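Home | News | Products | Careers | Press

Joltum opens second recording room in Jarkbridge, passes 3782 hand-recorded tasks

JARKBRIDGE, August – I get to write this one myself, which doesn't happen often, so bear with me if it sounds less like a press release than it should. Joltum has opened a second room for recording everyday hand work, and our library of examples now stands at 3782 finished tasks!

If you're new to us, we teach robot arms to do small, ordinary jobs by collecting a lot of people doing those jobs. Our operators hold a gripper in each hand and pick things up, turn them over, and put them down someplace else. The learning system gets the recordings and the arm comes later. No arm has to be in the room, so we can record in a regular office with regular furniture, and I love that part.

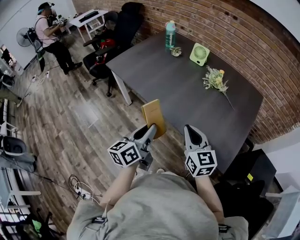 The new room adds 15 operators to the team, most of them part time. A shift is split into short blocks with breaks in between (wrists get tired, mine did after one afternoon), and the objects get swapped out between blocks so the system doesn't learn one tabletop by heart. We've been through 815 different objects so far. Thin, floppy stuff is still the hardest, and we want a lot more of it.

We're doing this round with two partners. Pruvost makes the grippers and has already changed the finger shape twice because our operators asked for it – thank you for picking up the phone so fast. Bornska checks every recording before it goes into training and throws out the ones where the tracking drops. They're strict, and I grumbled about it in the spring, but the last training run was our best yet.

What's next? We'd like to cover 23 kinds of task by the end of the year, with folding and stacking up first. We're also hiring operators for the evening shift. You don't need any background in robotics, just steady hands and some patience with doing the same thing over and over in slightly different ways. Write to the press desk or the jobs desk and we'll get back to you.

Related news
Pruvost and Joltum agree on new gripper finger
Bornska joins Joltum as review partner
Evening operators wanted in Jarkbridge

Contact: Joltum press desk, Jarkbridge | © Joltum. All rights reserved. | Back to top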